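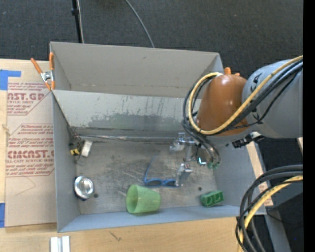 End Effectors and Tooling

Comparison of two-finger grippers for mixed bin work - request for comments

bench_lead_zindstead
Posted 19th March

The handling laboratory at Zindstead is comparing two end effectors on the same arm, the Stulen jointed-finger unit and the Morkeo parallel unit. Each is to complete 300 picks from a grey open-topped bin holding a mixture of household articles. The articles include a pair of sunglasses, a translucent cup and a small green block. Positions are changed by hand after every pick. The metal gripper in the photograph is the Stulen.

The Stulen series is complete and recorded 14 dropped articles. The Morkeo series has begun. Members with experience of either unit are invited to comment on the method before the results are circulated.

6 replies - 2 shares

tolerance_stack
The article set appears suitable. I would question the sunglasses. A thin temple arm may be taken by almost any finger if the approach is favourable, and the result then reflects the planner more than the gripper. We removed spectacles from our own set for that reason.

bench_lead_zindstead
The point is noted. The same planner and the same approach limits are used for both units, so any advantage should apply equally. The sunglasses will remain in the set.

tolerance_stack
I do not agree that it applies equally. The two units differ in finger length, and a shared approach limit will favour the shorter one near the walls. The limits should be set for each gripper separately and published with the results.

m_fixturing
We operated the Morkeo for over 400 hours on a similar bench. It was dependable on blocks and boxes and poor on round cups lying on their side, which tended to roll out before the fingers closed. Please report the cup separately. A single drop figure for all articles would be of little use to a purchaser.

Could you also state how the hoses and cables are supported? On our arm the loop at the wrist pulled slightly at full reach, and we lost repeatability until it was re-routed.

bench_lead_zindstead
Figures will be given for each article. The yellow hose and the black cables are carried in loops around the wrist cover, with slack left for rotation. We have not measured the pull at full reach and will do so before the Morkeo series continues.

sqalli_user
Has the Sqalli controller been considered? Its force limit may be altered between picks, and in our trials that made a greater difference than the choice of fingers.

m_fixturing
With respect, that is a separate question. Changing the controller at this stage would make the first series worthless.

sqalli_user
I did not propose a change during the trial. A further series with the better of the two grippers would be sufficient.

bench_lead_zindstead
A controller series is outside the present budget but will be put forward for the next period. Separate approach limits will be discussed with the laboratory, and the decision will be posted in this thread.

Views: 400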